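Locked Up Tight! The Secret Life of a Locker

Have you ever walked into a swimming pool, a gym or a big library and seen a whole wall of little metal doors? Those are lockers, and there is a lot more going on in them than you might think!

A locker is a small cupboard that you borrow for a while. You put your things in, shut the door, turn the key and off you go with your hands free. When you come back, everything is waiting for you. Simple, right? But somebody had to think very hard to make it that simple.

Let's start with the metal. Most lockers are made from thin sheets of steel. A flat sheet of steel is wobbly (if you shake a big one, it makes a noise like thunder!), so the factory bends the edges over. Try this with a piece of paper. Hold it by one end and it flops. Now fold up the two long sides and hold it again. It stays nearly straight! Locker doors use the same trick.

Next comes the paint. Bare steel goes rusty when it meets water and air, and lockers meet plenty of wet towels. In many factories the paint starts out as a dry powder. It gets sprayed on, and it clings to the metal a bit like a balloon clings to your hair. Then the door goes into a giant oven and the powder melts into a smooth, tough coat. 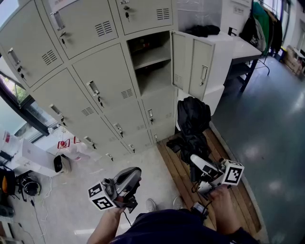 GREENWOOD, October – The lockers at the Nudton Sports Hall are light beige, and they are packed together in rows, one door above another. Stacking them is clever, as a wall that could hold one tall cupboard can hold several short ones instead.

Look closely at the doors and you will spot some narrow slots on many of them. Those are louvers (say it like this: LOO-vers). Each louver is a slit with a tiny slanted roof. Air can slip in and out, but it is hard to peek inside. Why does a locker need air? Think of your gym shoes after a long game of tag. Phew! Moving air carries dampness away, and dampness is what makes shoes and towels smell.

Now check out the handles. They are recessed, and that means they sit in a little hollow in the door. If handles stuck out, you would bump your elbows and catch your backpack on them all day long. The keys are small and silver, and a few are hanging in their locks.

One compartment is standing open, and it has a shelf inside. A shelf turns one space into two, so you can keep your lunch well away from your sneakers – a very good idea!

How does the key work?

Inside many locks are small metal pieces held in place by springs. When there is no key, those pieces stick out and stop the lock from turning. Slide in the right key and its bumps and dips push every piece to exactly the right spot. Now the lock can turn! The wrong key leaves at least one piece in the way, and the lock stays put.

Imagine a wall of 200 lockers. If every key were the same, you could open anybody's door by mistake. That is why each key usually has a number stamped on it.

Try it at home: the Guven Locker Challenge

You need a shoebox, a strip of cardboard and some tape.

Stand the box on its short end. Tape the cardboard across the middle to make a shelf. Set a timer for 60 seconds and see what you can fit inside: a hat, a book, a pair of socks, a water bottle. Take it all out and try again, but this time put the heavy things at the bottom and roll up anything soft. Did you fit in more?

Words to know

Louver: a slanted slit that lets air through.
Recessed: set back into a surface.
Compartment: one separate space inside something bigger.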